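Armazém > Opinião > Embalagem e arrumação

A caixa certa para o cabo esquecido

Tempo de leitura: 3 minutos

Poucos objetos são tratados com tanta negligência como o cabo que ninguém está a usar.

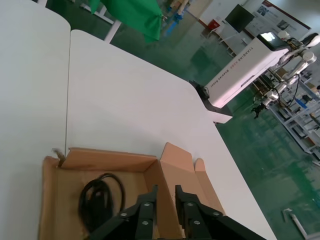
Na Daver entendemos que a arrumação dos cabos merece regras escritas, tal como as merecem as ferramentas e os consumíveis. Um cabo enrolado em voltas largas e pousado no fundo de uma caixa de cartão conserva a sua forma e encontra-se à primeira tentativa. O mesmo cabo, dobrado à pressa e metido numa gaveta, acaba por exigir mais tempo do que vale.

O inventário concluído em maio no armazém de Runetville registou 751 cabos, dos quais 61 não tinham qualquer identificação. Parte deles foi novamente comprada por desconhecimento do que já existia nas prateleiras. Consideramos esta despesa evitável.

Defendemos o cartão simples – de abas, sem divisórias – contra a preferência crescente pelas caixas plásticas com tampa. O cartão aceita uma etiqueta escrita à mão e, aberto sobre a mesa, deixa ver o conteúdo. Admitimos que se gasta depressa e que as abas se rasgam. Ainda assim, a substituição é simples e o material segue para reciclagem.

Recomenda-se, por fim, um único cabo por caixa pequena. A prática contrária, seguida durante anos na unidade de Crichton, continua a dar trabalho a quem ali procura uma extensão.

© Daver – Contacto – Voltar ao topo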